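Foros > Robótica > Software y control > Percepción

Detección de ranuras de RAM con cámara en la muñeca: me baila la pose

jarmo_r
Buenas! Ando con el desmontaje de PCs de sobremesa y el detector de ranuras me trae loco. Uso Pranura para la segmentación y luego ajusto un plano a la placa. Con la caja cerrada a focos va bien, pero en cuanto el chasis brilla, la pose salta 2 mm entre ciclos. ¿Alguien más?

Mwakyusa
Eso es el plano, casi seguro. Los reflejos te meten puntos falsos y RANSAC se los traga. Baja la exposición y enmascara la chapa antes de ajustar.

brirnito
Pues yo no estoy de acuerdo, eh. Bajando exposición pierdes las ranuras, que son negras. Yo entrené con 400 imágenes más, todas con luz mala, y me olvidé del tema.

Mwakyusa
¿Y cuando cambias de placa, otras 400? No, gracias.

jarmo_r
Jajaja, no os peleéis. Probé la máscara anoche y mejora, pero ahora me confunde las pestañas blancas de las memorias con otras cosas claras de la caja.

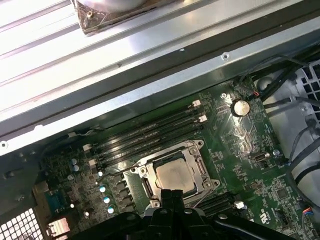 Y claro, con los dedos tan cerca del zócalo no me fío de mover nada hasta que la pose aguante quieta 33 ciclos seguidos. Lo que sí he hecho es anclar todo al marco metálico del procesador y sacar las ranuras por offset.

brirnito
Vale, eso me gusta más. Pero el offset depende del modelo de placa, ojo!

imre_barta
Yo recorto la pinza con su propia silueta proyectada desde la cinemática. Si no, sus bordes te ensucian el contorno del marco. ¿Lo haces?

jarmo_r
No lo hacía, no. Lo pruebo y os cuento.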